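20/02/2026 – workshop notebook, bench 3

Tap day! The bronze one from the Fundholm job finally came up to the top of the list, and I've been looking forward to it all week.

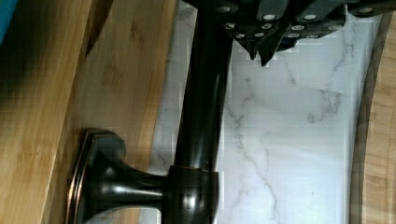
## What we're trying to find out

Huiling wants to know if the dark finish can be kept as it is. The house at Gosarthorpe has three more in the same style and the owners like them a bit worn, so stripping and recolouring would be a real shame. My own feeling is that the copper tone along the rim of the base plate is the best part of the whole tap. Against the white marble it really sings, and I'd happily leave it alone for ever.

## Cleaning trial

Went as gentle as possible to start with:

- warm water, one drop of washing-up liquid, soft cotton cloth
- second cloth, plain water
- dried straight away, then left for 16 minutes before looking again under the lamp

No colour on either cloth. Lovely result! I had been fully prepared for brown smears, after the Zuststead handles in December (see the sad page with the tea-coloured thumbprint on it).

Then a thin coat of clear paste wax, only on the underside of the base plate where it won't show. It deepened the brown a touch and took the chalky look off. I buffed it after 4 minutes, which was too soon – it dragged. Leave it longer next time.

## Things to watch

Vinegar is out, and so is the limescale spray from the cupboard under the sink. I know it's quick. It also eats this sort of finish, and Musyoka has the test piece to prove it.

The collar is harder to get round than I thought. A folded cloth leaves a line where the neck meets it, so I switched to a strip of old T-shirt pulled back and forth like a shoe-shine, and that was so much better. Keep a few strips cut and ready in the blue tin.

## Fittings

Pintér rang back about washers. They do a pack of 50, far more than we need, but the price is good and we'll get through them eventually. Ordered.

## Next

- [ ] wax the rest, very thin, if Huiling is happy with the underside
- [ ] ask Gosarthorpe for their water hardness
- [ ] Musyoka to measure the thread before anyone buys a new tail
- [ ] write the waxing time on the lid of the tin, in big letters, for me

Huiling, the lamp on the left is the one to use when you check the colour. The overhead one makes everything look orange.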